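Burkitz デスクマット 厚手フェルト(ライトグレー/モスグリーン)

いつもBresineをのぞいてくださってありがとうございます! 店主のFigueroaです。長らく欠品していたBurkitzのデスクマットが、8月の便でようやく戻ってきました。お待たせしてしまってすみません……。メールで何度も「まだですか」と聞いてくださった方、名前を覚えてしまいました(笑)。

今回入ったのは全部で66枚。春の入荷のときより少し多めにお願いしたのですが、織元さんの都合もあって、これが精一杯でした。

まず触り心地の話をさせてください。ウールのフェルトというと、チクチクするイメージがありませんか? 私もそうだったんです。夏に半袖で腕を乗せるのはちょっと、と思っていました。でもBurkitzは表面を一度プレスしてから軽く起毛を落としてあるので、さらっとしていて、すべりすぎない。ボールペンで書いても紙が沈みこまず、下敷きなしでいけます(筆圧の強い方は、薄い下敷きがあると安心です)。

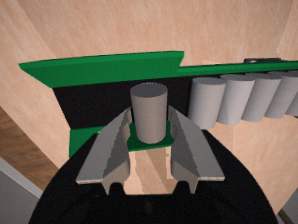 厚みは4ミリ。3ミリの旧型を使っている方には、最初ちょっとふかふかに感じるかもしれません。私は旧型を三年使って、角がめくれてきたところで新型に替えたのですが、二日もしたら慣れました。裏面は天然ゴムで、端まできっちり貼ってあります。旧型は端から5ミリくらいゴムがなくて、そこから反ってきたんですよね。あれが直っただけでも、私はかなりうれしいです。

デザインはPilar Sepúlvedaさん。もともと帽子の型紙を引いていた方で、マットの角の丸みも帽子のつばの型から取ったのだそうです。言われてみると、ただの四角より机の上がやわらかく見えるんですよ。縫製とカットはTrinidad Godoyさんの工房が担当しています。縁のステッチは糸の色が本体よりほんの少し濃くて、遠目だとほとんど分からないのですが、届いたらぜひ見てみてください。

サイズは長辺が1,012ミリ、短辺が420ミリ。キーボードとノートを横に並べても、まだコーヒーカップを置く場所が残ります。重さは約1,000グラムで、丸めて持ち運ぶにはちょっと重たいかな。据え置き用と思っていただくのがよさそうです。

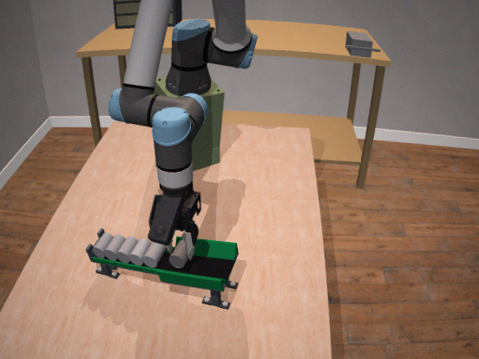 色選びは毎回いちばん多くいただくご質問です。迷ったら、まずご自分の机の天板の色を見てみてください。明るいピーチ系の木の天板なら、断然モスグリーンをおすすめします。淡い木の色にオリーブ寄りの緑が乗ると、どちらの色もきれいに見えるんです。グレーに水色を少し、という組み合わせもさわやかで好きなので、ライトグレーのほうを選ばれる方は、ペン立てか時計を水色にしてみてはどうでしょう。濃い色の天板の方は、私ならライトグレーにします。うちの倉庫の作業机がまさに焦げ茶で、そこにはずっとライトグレーを敷いています。

お手入れは、ふだんは洋服ブラシでさっとなでるだけ。飲みものをこぼしたときは、こすらずに乾いた布を押し当ててください。洗濯機はだめです! 一度やってしまって、ひとまわり小さくなりました。どうしても丸ごと洗いたいときは、ぬるま湯とウール用の洗剤で押し洗いをして、平らなところで陰干しを。完全に乾くまで丸一日半はみてください。

届いてすぐは巻きぐせがついています。裏返して一晩置いておけばだいたい落ち着きますが、急ぐときは四隅に本を乗せてください。ウールの匂いが気になる方は、窓際で半日ほど風に当てると薄くなります。

セットで使うなら、同じ生地のGratbyコースターもどうぞ。マットの端材から切り出しているので、少しずつ厚みや色みに差があります。そこはご了承くださいね。

品名:Burkitz デスクマット
色:ライトグレー/モスグリーン
サイズ:1,012×420ミリ、厚さ4ミリ
素材:表 ウールフェルト、裏 天然ゴム
付属品:お手入れカード
送料:全国一律(Gratbyコースターを一緒にご注文いただいても変わりません)

ご注文はお一人さま2枚まで。刺繍で名前を入れたい方は、備考欄にローマ字でお書きください。8文字まで入ります。刺繍入りは発送まで10日ほどいただき、返品はお受けできませんので、つづりをもう一度ご確認のうえお申し込みください。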